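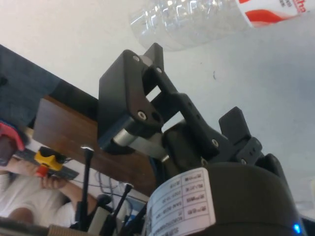 Can a robot learn to pick up things it has never seen before from a small set of demonstrations? With the method our team finished this fall, it can do so far more often than we expected, and 14 demonstrations per kind of object were enough.

Lurkbridge, November. Researchers at the Lurkbridge robotics lab have released Stelska, a training method that teaches a gripper to judge its approach from a camera mounted near its own fingers. The work was led by Afonso Veloso and Ilídio Neves.

Bottles were the hard part. Clear plastic bends light and gives a camera very little to hold on to, and earlier versions kept closing too soon. Stelska looks at how the view shifts as the fingers move in, then corrects the last stretch of the approach while the arm is still moving.

The team ran 2000 grasp attempts on 301 everyday items. Of these attempts, 1071 were with objects left out of training, and the new method beat the lab's previous one on every category, clear plastic included!

"We had a run late one evening where it took bottle after bottle, and we just stood there grinning," said Veloso. "Then we went back and checked the logs twice."

Soft packaging still causes trouble, and Neves is working on that next with Ermanno Colombo of Imrie, who built the test bench. The code, the trained models and the full log of failed grasps are free for other labs to use.

Press contact: Adelino Nogueira, Lurkbridge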